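4.3 Comparing Two Grippers in the Simulator

Vendors like to say a simulated grasp carries over to real hardware. Treat that as a sales claim until your own arms agree. These steps compare the Jolau and Treltari finger profiles in the kitchen counter world.

1. Open Vornora and load the counter world.
2. Assign one profile to both arms. Mixed profiles make the logs hard to read.
3. Set the seed to 638 and the trial count to 100.
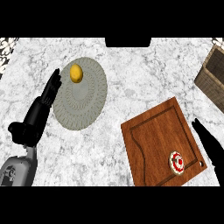
Reading time: 2 min

4. Start with the yellow fruit on the woven placemat, using the left arm. A rounded target shows up bad finger friction values early.
5. Run the right arm on the small round item on the cutting board. Flat things are harder, whatever the brochure says.
6. Save the log, switch profiles and repeat with the same seed.

Note: The default friction value is generous. Lempi Kettunen's runs dropped to 63 successes after she lowered it, and we trust her number more.

Caution: Do not copy simulated grip force to a physical controller. Start at the lowest setting and work up.

If the log stops with error 3513, reload the world and go back to step 2.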